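Play Kitchen Loan Boxes: Your Questions Answered

Hello, and thank you for your interest in the Salameh play kitchen boxes! Maya Hattar and I look after them between us, and as we tend to get the same questions at every handover (which we never mind), we have gathered our answers on one page. If yours is missing, do drop us a line.

Who can borrow a box?

Any childminder, playgroup or family on our list. Joining is free, and you can keep a box for up to four weeks. If you need it a little longer, just ask, as there is usually some wriggle room outside May, our busiest month by far.

What sort of things are in a box?

A mixture of dishes and pretend food, chosen so that children can serve a meal as well as cook one. We do like a proper big plate, a bowl, a mug and something with holes in it for draining, and then plenty of fruit to go round. No two boxes are quite alike, so please go by the list in the lid of yours and not by what your neighbour had last time!

It helps to spread everything out on a table before you pack up. The small pieces, such as the strawberry and the orange slice, are the ones that like to hide inside a bowl or under the rim of a plate, and they are much easier to spot on a plain white top.

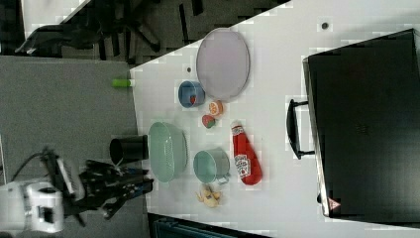 How should I wash everything?

Warm water and ordinary washing-up liquid will do nicely for the dishes and the hard toy food. Please keep it all out of the dishwasher. Colanders want a going-over with an old toothbrush, and then a good long time on the draining board. Anything soft should be wiped with a damp cloth and left overnight.

What if we lose or break something?

Please don't worry. Tell us when you bring the box back and we will find a replacement from the spares cupboard. We have never charged anyone for a missing banana and we don't mean to start.

May I add things of my own?

You may, and it's very kind of you, but hand them to Maya separately so she can look them over and add them to the list.

When are the next handovers?

We are back on 18th March, from ten until noon, at the side door.

Raghda Qudah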